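Ollholm Mending Evenings: progress to the end of September

Dear Ryota Nagano,

What a good month! We ran 9 evenings at the Kawaguchi hall and 125 people came through the door, many of them with a bag of torn things and no idea where to start. The darning table was full every time - we had to borrow chairs from the choir twice.

Your grant paid for 11 sets of needles, the good lamps and most of the wool. Of the 600 dollars set aside for thread we still have a little left, and I'd like to move it to zippers if you agree. Zippers are what people keep asking for!

The Felier school wants to join in, so Friday afternoons are now for kids. Buttons first, then patches. The Ultemura branch is slower. They have a room but no key yet, and I'll write again once that's settled. 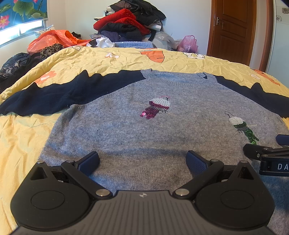

Report No. 9

A gray knitted sweater with navy sleeves and sequins on the front.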